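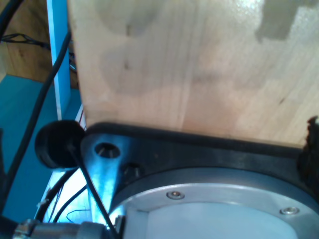
Pale block, faint grain lines, with a dark patch at the top edge.

About Flollbridge

Flollbridge supplies solid wood blocks and short blanks to turners, pattern shops and school workshops. We work from a single unit in Fillanness, with a second drying store at Skilham. The catalog has 77 stock sizes. Anything outside those sizes is cut to order.

What we sell

All blocks are sawn from solid stock and planed on 4 faces. End faces are left as sawn unless the order says otherwise. Light-colored woods make up most of our output, and they show marks that a darker wood would hide: smudges, small specks, gray or brown patches near an edge. We do not bleach or fill these. A block with a visible mark is graded by where the mark sits and how much clean face is left.

Grading

There are two grades. Grade A has one face free of patches and is meant for work that will be left clear or oiled. Grade B may carry staining or specks on any face and is priced for painted work, jigs and practice pieces. Both grades are held to the same dimensional tolerance. Faint grain lines and small specks are accepted in either grade.

Moisture and storage

Blocks are stacked on stickers at Skilham and moved to Fillanness for final planing. Moisture content is read twice — once on arrival and once before packing — and the second reading is written on the order slip. Keep blocks out of direct sun and off concrete floors. Let them sit in your shop for two weeks before cutting to final size.

The Langat range

Langat is our line of larger blocks for carving and bowl work. Stock is limited and the list is updated each November.

Orders and returns

Orders placed before noon are packed the same day. Returns are accepted on uncut blocks only. Please quote the size code and grade from the order slip.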